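Are hand-held gripper demos worth it for cloth, or should I just teleoperate?

Posted by Bartosz Śliwiński, 2026-08-07
14 comments

We're trying to get a two-arm robot to pick up cloths and put them in a clear bin. The rep from Gurkard says we should skip remote control, buy a pair of hand-held grippers with marker cubes on top, and let people do the job themselves. I've been at it since March with a leader-follower setup and got 200 usable demos, most of them slow and ugly. He claims we'd have 3950 by now with the hand-helds. I've heard that kind of number before.

My doubt is simple. A person holding a gripper still has a person's arms. They can reach over a bin in ways my robot can't. So what am I buying, apart from a bigger pile of motions the robot can't copy?
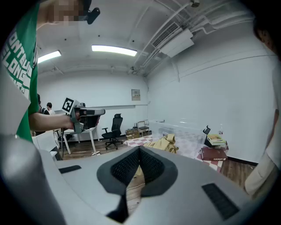

2 answers

Remigiusz Szczepańska
31 upvotes

Your doubt is fair and the rep skipped over it. Hand-held demos are faster to collect, I'll give him that. You feel the cloth tug and you let go at the right moment, which I never managed with a joystick. But you pay for it later. Run every demo through your arm's reach limits and throw out the ones it can't follow. On our first batch of 300 we lost far more than I'd been promised.

Look at where people stand, too. Ours crowded right up to the table and leaned in. Your robot base is bolted somewhere and will not lean.

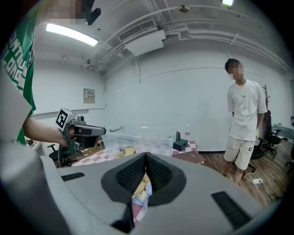
Hand-held gripper with a marker cube, bin and cloth on the checkered table.

Other things I'd check before paying:

Can the tracking still find the markers when the wrist turns over? Ask to see a bad take.

Are the fingers on the hand-held the same as the ones on the robot? We tried Tendum fingers on the robot with a different pad on the hand tool, and thin fabric slipped every time.

Does the person use both hands the way two arms would? People cheat. They nudge the cloth with a knuckle or pin it with an elbow, and the log shows none of it.

Bunched-up cloth is the hard part whichever way you go. Pinching it in the middle with both grippers is easy for a human, who already knows which layer they want.
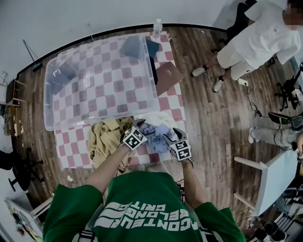 The policy only gets what the cameras saw, so if the jaws hide the fold, it has to guess. I'd keep your remote control rig for the last stretch, where the policy keeps failing, and use the hand-helds for variety. I would not sell the rig to pay for them. Borrow a pair for a week if he'll let you, do the same cloth job both ways, and train on equal numbers of demos. If he won't lend, that tells you something.

Reply from Bartosz Śliwiński: He offered a video. I asked for the raw logs and he's "checking."

Zieliński
4 upvotes

Just use Hundex, it does the filtering for you. Worked ok for me on towels. Never tried it with two arms though, and I don't know if it handles a bin. Teleop is a waste of time imo.

3 people found this page helpful
Share (2)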